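### 3.2 Corpus and coding

The corpus consists of 29 debut novels for readers aged nine to thirteen, all issued by Womon or by its smaller imprint Darkine. Titles were included only if the opening chapter presented a puzzle that the plot later resolved. Sequels and story collections were left out, as were two books whose mystery is dropped before the midpoint.

Each novel was divided into passages at scene breaks, giving 2385 passages in total. Passages were coded for narrator, presence of an adult, and clue type, following the Proditz scheme with one change: overheard speech was split from direct testimony. Two coders worked separately on a shared set of 20 passages before the main coding began, and differences at that stage led to a tighter definition of "false clue." Clues found inside containers (boxes, drawers, lockers) were coded as physical evidence even when the container held nothing, a case Kowalczyk treats as an absence.

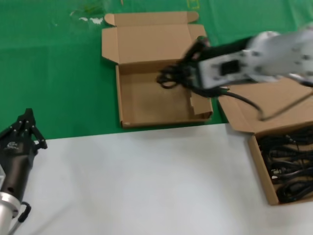 **Figure 2.** Open, empty cardboard box on a green tablecloth, with the lid folded back.

The empty container is coded as a clue only where the narrator draws an inference from it. A locker that is opened and passed over in the same sentence does not qualify. This rule lowers the count of physical clues in first-person novels — where characters often search at length — and leaves third-person novels nearly unchanged.

Chapter length was recorded in words but not used in the main model. Cover copy and front matter were excluded from coding, although in several titles the jacket text names the victim before the first chapter does. The effect of this early disclosure on clue placement is taken up in Section 4.1.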